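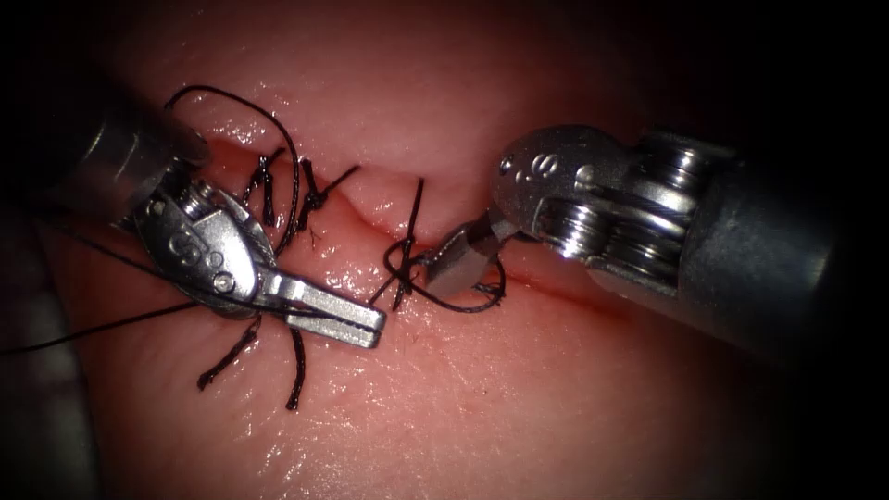 Two instruments close an incision with interrupted stitches of black suture. Knots of this kind are among the tasks engineers study when they ask what a machine might do alone.

The Long Road to the Laundry Basket
7 Sep 2018

Visitors to the Bonel research center in Jasilgate tend to ask the same question before the tour is over. They have watched instruments draw thread through tissue with great delicacy, and they want to know when something similar will fold their shirts. The center's staff have learned to answer with care. A robotic instrument can help tie a surgical knot. A robot that will empty a family's dryer, sort the contents and put them away without help is still a matter for the laboratory.

The gap between the two surprises many people. Closing a wound looks like the harder task, and for a human being it is. Years of training stand behind a row of even stitches. Folding a towel can be taught to a child in an afternoon. Machines meet the two jobs on different terms, and the reasons say a good deal about where household and shop-floor automation now stands.

In most operating rooms that use robotic equipment, the robot makes no decisions about the work. A surgeon sits at a console and moves a pair of controls, and the instruments follow at a smaller scale. The surgeon judges how hard to pull, where the next stitch belongs and whether a knot will hold. The credit for a neat closure goes to a person, and so does the responsibility.

The Bonel center has spent five years studying what happens when some of that judgment is handed over. Its knot-tying project began with thick cord on a foam block and moved on to finer thread and softer material. Thread is a difficult thing for a computer to follow. It loops over itself, passes behind a tool and comes out somewhere else. A short tail can stand upright or lie flat. Each pull on one side of a cut shifts the material on the other. In the most recent series, the software was asked to complete 38 knots without correction from an operator. It completed 14.

The same troubles appear in ordinary chores. A shirt in a basket has no fixed shape, and neither does a plastic bag, a charging cable or a bunch of spinach. Factory robots have worked well for decades with rigid parts that arrive in a known position. Take away the known position and the work slows. Take away the rigid shape as well and it often stops.

Oltden, a contract packing company with a plant on the east side of Jasilgate, has met this limit in practice. Last November the company installed robot arms on one line to place boxed goods into shipping cartons, and the arms have stayed in use. A second line, which handles cotton bags closed with a drawstring, was given the same equipment for a trial of nine weeks. The bags sagged when lifted. The strings caught on the carton flaps. Workers on the line spent much of each shift freeing them, and the company returned the task to hand packing when the trial closed. Management describes the result as useful and has said it will try again when grippers improve.

Household products face a stricter test. A plant can rearrange a line to suit its machines, with better lighting and marked trays. A kitchen belongs to the people who cook in it, and few of them will accept being told where to leave the dishcloth. Avcı, a maker of small appliances, has shown a folding machine that accepts garments clipped to a rail by the owner and can take up to two minutes over a single shirt. It does not handle socks, fitted sheets or anything turned inside out. The company has not announced a price.

Researchers at Bonel see reason for steady interest in such products, limited as they are. Cameras have become cheaper, and software trained on many attempts at a task copes better with small surprises than software written step by step. Work on suture has already informed a side project on lacing shoes and tying trash bags. The bags are going better than the shoes.

The center will open its next round of trials in the winter, with towels of a single size and color. Mixed laundry is planned for a later stage, and no date has been set.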